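About Us

Dulalix packing and mailing, Bomovville

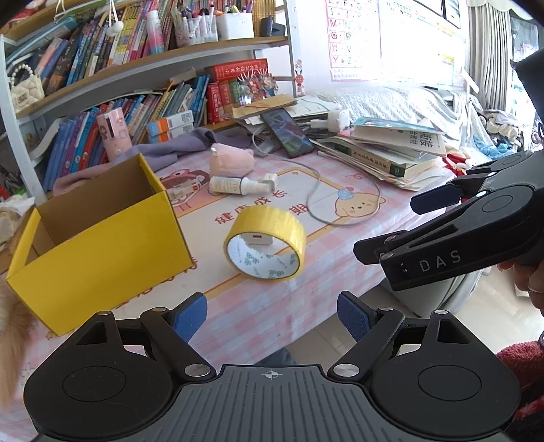
A customer wrote in last January to say she'd packed her own parcels for years and always ran the tape the wrong way, across the flaps, and then wondered why the bottom gave out at the post office counter. Could we put something on the site about that? We did, it's further down. Also the customer would like it known that her sister still does it the wrong way.

So. Who we are. Small packing and mailing business, one long room on the ground floor plus a back room for flat boxes. We pack things other people don't want to pack. Toys, bottles, chargers, school books, the stuff that's left on the table after the easy things went in the suitcase. You bring it in, we box it, tape it, label it, send it. Or you bring the box and we just tape it. Also fine.

Started at a kitchen table with a printed cloth on it and one roll of tape. Moved out when the kitchen was needed for eating. Been at Destonano Street ever since, number 37, door next to the shoe repair. Ring twice, the bell sticks.

What we pack most

Household odds and ends. People moving out, kids going off to school, grandparents mailing a birthday box. A typical one is a soft toy, a couple of bottles from the bathroom, a phone charger, three books and something nobody can name that has to go because it's always gone.

Last year that came to 1095 boxes. We were aiming for fewer and bigger. Got more and smaller. OK.

Longest regular run is to Cáceres, a family there gets a box from their relatives here every month or so. Mostly books and hand cream. We know that box pretty well by now.

How we do it

Everything out on the table first. All of it, even the things you think you've decided about. Then sort by what leaks, what breaks, what squashes.

Bottles: lid tight, tape over the lid, into a plastic bag, bag tied. Pumps get locked down or taken off. Spray bottles the same, turn the nozzle to off and then tape it anyway. They stand up in the box, never on their sides, and we write UP on two faces with an arrow.

Books and papers go flat at the bottom, spines alternating. Workbooks bend if they're stood up, so don't. A green one next to a white one will not rub off on each other if theres a sheet of paper between.

Cables: loop, loose knot, small bag. Plug goes in the same bag as its cable. We label the bag with what it charges. You would be surprised how many chargers come back to us from people who mailed the phone and kept the plug.

Soft toys go last. They fill the gap at the top better than any paper we sell and they don't mind it. If the toy matters a lot to someone small, put it in a bag too, in case of bottles (see bottles).

The tape thing

Tape goes along the seam where the two long flaps meet. One strip down the middle, a hand's width over each end. Second strip on top for anything heavy. Then one across each end, so from the side it looks like a capital H. Press it down with your palm, whole length. Bottom of the box first, before anything goes in. Every week a box arrives here full, and open underneath, carried very carefully by its owner.

Fold over the end of the tape when you're done. Please. We have lost whole minutes.

Stand the roll on its edge if you like but not near the edge of the table.

Boxes

Corrugated, new or used once. Used ones are half price and we check the corners. Old labels come off or get covered completely. If you bring your own it should close without leaning on it. If you have to lean on it it's the next size up.

We keep 106 sizes and odd shapes in the back, which is too many, and we keep saying so. Hat boxes included. No one has asked for a hat box in a while.

Things we don't pack: live animals, fireworks, open food, anything you won't tell us about.

Prices

On the wall by the door and on the Prices page. Packing is by box size, not by how long it takes, so slow packers like fussy table lamps are the same as fast ones. Postage is whatever the carrier charges on the day, we don't add to it. Tape-only is a flat charge and you can watch.

Packing evenings

Twice a month, after closing, the long table is open to anybody who wants to learn to do it themselves. Bring a box and what's going in it. Tape and paper provided, scissors too but bring your own if your left handed, we only have the one pair. Kids welcome, they're good at labels. Sign up at the counter.

Hours

9 to 6, closed over lunch from 1 to 2. In January we open at 10, the returns come in by the cartload and we need the hour to clear the floor.

Lost things

There's a shelf by the counter for whatever got left on the table. At the moment two phone chargers, a child's hat, reading glasses, one workbook partly filled in. Kept for three months. Ask.

Contact

Dulalix, 37 Destonano Street, Bomovville. Phone extension 644, let it ring. Email through the form, answered same day except when we're packing, so evening.

Page last updated 2024-11-23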